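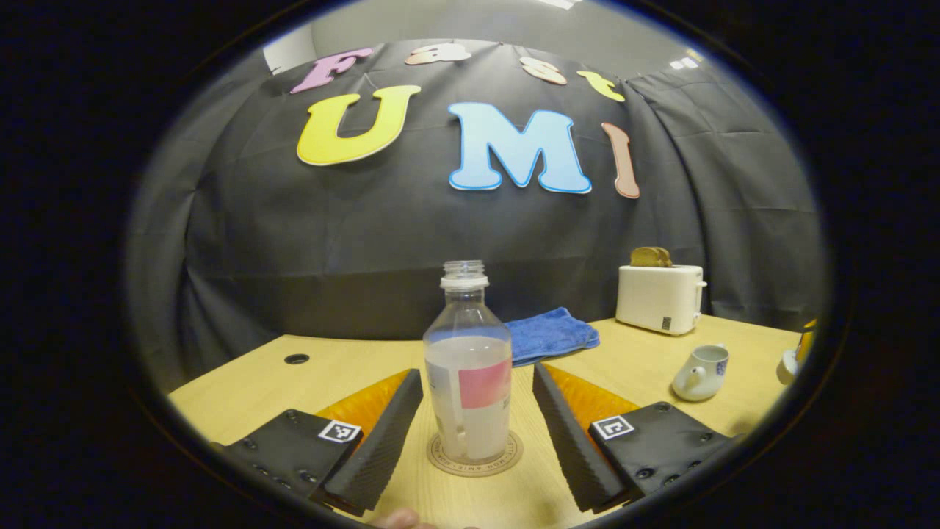
Chapter 10
Storage of Baled Forage

Hay continues to lose dry matter after it leaves the field. The amount lost depends on moisture at baling, bale density, and the surface on which the bales rest. This chapter covers the storage period only; cutting and curing were treated in Chapter 2.

10.1 Moisture and Heating

Plant cells and microbes respire in the stack and release heat. Small bales shed this heat faster than large ones. Bales put up damp should be probed daily until the temperature levels off.

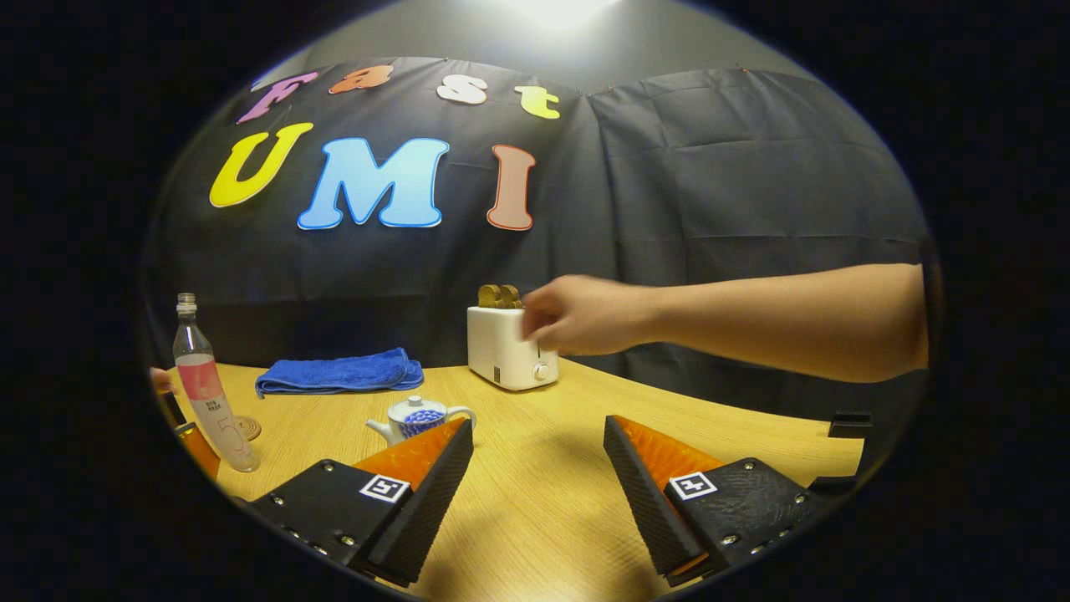
Readings are taken at the center of the bale, where heat escapes most slowly. A probe pushed in near the twine reads low.

10.2 The Plalham Barn

The worked problems use one building, the Plalham barn, which holds 3000 small square bales on a gravel floor. In November the inventory stood at 1087 bales. Students should calculate the floor area in use before starting Section 10.3, and should state the stacking pattern they assumed.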